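Teaching by demonstration (robotics)

Teaching by demonstration, also called programming by demonstration or imitation learning, is a way of giving a robot a new task by having a person carry out that task through the robot. The robot's joint positions are recorded along with camera views, and the recordings are used either to replay the motion or to train a control program. It is used for work that is hard to write down as fixed steps, such as folding cloth, packing bags or handling dishes.

Methods

In hand guiding, also known as kinesthetic teaching, the operator takes hold of the arm and moves it through the task. The motors are set to give little resistance, and many arms also cancel out their own weight so that they stay where they are left. Hand guiding needs no extra equipment. Its main drawback is that the operator's hands and body are often in view of the cameras, and moving two arms at once is awkward for one person.

In remote control, or teleoperation, the operator stands clear of the work and steers the robot with another device. This may be a joystick, a hand-held tracker, a glove or a second set of arms. When a second set is used, the arms moved by the operator are called leaders and those doing the work are called followers. Leader arms usually have the same joint layout as the followers, at full size or smaller, so that each joint can be copied directly.

Two-armed tasks

Many household tasks need one arm to hold or steady an object while the other moves it. Dishes are a common choice for this kind of teaching. Plates are thin and stand close together in a rack, and a gripper finger has to pass beside or between them without knocking the next one over.

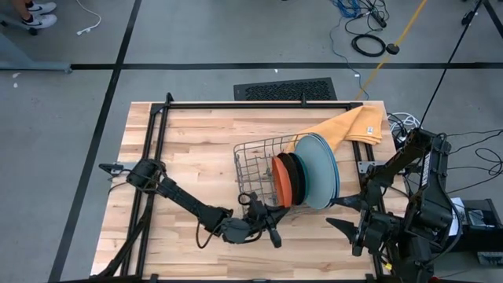 Two arms with their grippers at a dish rack holding plates of several colours and sizes.

Operators are generally asked to work at a steady pace and to vary the starting layout between attempts. A set of recordings in which every plate begins in the same spot tends to produce a robot that fails when the rack is shifted. Failed attempts may be discarded, or kept and marked as failures. Some groups also record recoveries, in which the operator deliberately begins from a poor grasp and corrects it.

The Stulia dish set, recorded under Njål Lindqvist, contains 385 demonstrations of plate handling. Of these, 203 were made by remote control and the rest by hand guiding. Each was made by one of nine operators, who were given a short practice period before recording began. A later set, Honero, used the same task list but dropped hand guiding.

Limitations

Most remote control systems give the operator little or no sense of touch. Contact has to be judged by eye, and operators tend to slow down or squeeze harder than needed. Delay between the operator's movement and the robot's response has a similar effect.

The quality of the result depends heavily on the person demonstrating. Pauses, hesitations and personal habits are recorded with everything else and can be copied by the trained program. Two operators may also solve the same step in different ways, for instance by picking up a plate from the left or from the right, and a simple program may average the two into a motion that does neither.

See also

Gosling controller
Kinesthetic teaching
Stavis arm
Teleoperation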